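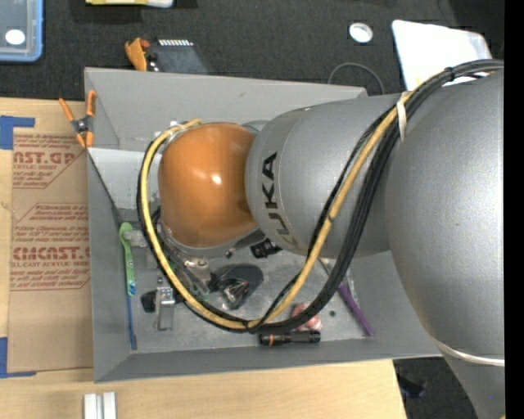

Wellmont Lake: sonar coverage and the missing floatplane

Forum index > Search and recovery > Open cases

gridsquare
Posted Friday, July 5, 2019

The operator's summary for the Wellmont Lake floatplane is out. Main points, for those who don't want to read the PDF:

Towed side-scan, 200 m swath, lanes running northeast to southwest. Maximum charted depth 226 ft. The report lists 1,031 contacts, nearly all classed as timber or rock. 4 were rated high interest and checked with the Kalton ROV. None was the aircraft. The county has suspended the water search and the family has opened a fund to pay for a second survey.

My question is whether a second survey of the same area is worth paying for, or if the box itself is wrong.

tow_depth
The box is wrong. It was drawn around the last radar return, and radar coverage in that valley stops well above the ridge line. After the last return the aircraft could have turned back toward Ambrose. The pilot's last call mentioned lowering cloud ahead. I would extend west before rescanning anything.

leadline
Disagree. The seat cushion and the float hatch cover both came ashore on the east side. Wind was westerly for two days after the accident. That puts the entry point inside the existing box or slightly west of it, depending on what leeway you give the cushion.

tow_depth
Cushions drift on the surface. The hatch cover floats nearly submerged and follows the current. They should not have ended up on the same beach from a single origin unless the origin was close to that beach, and the shallow water there was cleared by divers in March.

leadline
The divers worked to 60 ft. The shelf ends before that along most of the east shore. Below the drop-off you have a steep slope with standing timber on it, and side-scan across a slope with standing timber is mostly shadow. I would not call any of that cleared.

gridsquare
Does the report give a probability of detection for the slope?

leadline
No. One figure for the whole box. That is my main complaint with it.

Skirnex_user
We run the Skirnex towfish on similar lakes. A few notes.

Lane direction matters more than people think. If the lanes cross the slope, the fish altitude changes constantly and the outer part of each swath is poor. Run parallel to the contour, short range, high frequency. It takes longer and you will snag on the timber sooner or later, so budget for a weak link and a spare tow cable.

A small aircraft that hit hard will not look like an aircraft. Look for the engine and the float spreader bars. Either could easily have been put in the timber category.

tow_depth
Then reviewing the existing contacts costs nothing and should come before any new boat time. Has the raw data been released?

gridsquare
The summary says it is available to the family's representatives on request. It does not mention anyone else. I don't know if they have asked.

leadline
They should. A second reader on the original files is standard practice on a negative search.

portage72
Local here. Correction on the wind. Westerly is what the Ambrose station recorded, but Ambrose is on the other side of the ridge. On the lake it goes round to the north most afternoons in that season. I was out on the first evening and it was a north wind with a short chop until dark.

leadline
That changes the drift track. If you have times, please send them to the sheriff's office as well as posting them.

portage72
Sent this morning. Launched at 5:15 pm, back at the ramp at 8:40.

tow_depth
A north component puts the origin further up the lake, and the top end of the box has only single coverage. I still want the west extension, but I'd accept the north end first.

gridsquare
I'll redo the drift plot with a north wind for the first evening and upload it over the weekend. Does anyone have a leeway value for a float hatch cover? The tables I have only go down to hatch boards from boats.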